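I caught Danjuma Mohammed at Bendell on a Tuesday, just as he was setting up the long table for the breakfast counter. He's been doing it since August and he's got opinions!

"People think it's all in the baking," he told me. "But if your trays are in the wrong order, the queue goes to pieces."

He likes deep steel ones, four in a row, with room left for a plate. I asked if it really mattered which tray got what – he looked at me as if I'd insulted his mum. "Eggs never go first. Everyone piles them on and then there's no room for anything else."

And the croissants?

"On a plate, always. Put them in a deep tray and the bottom ones get squashed." 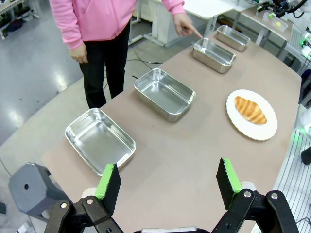 I went home and rearranged my own kitchen table, by the way.

51 shares | 2 comments

Tanko Etim: Eggs first at ours, sorry Danjuma.

Corentin Deschamps: Agree about the croissants!

Recent
Soup weather in Evdale
Tea with Aminu Okafor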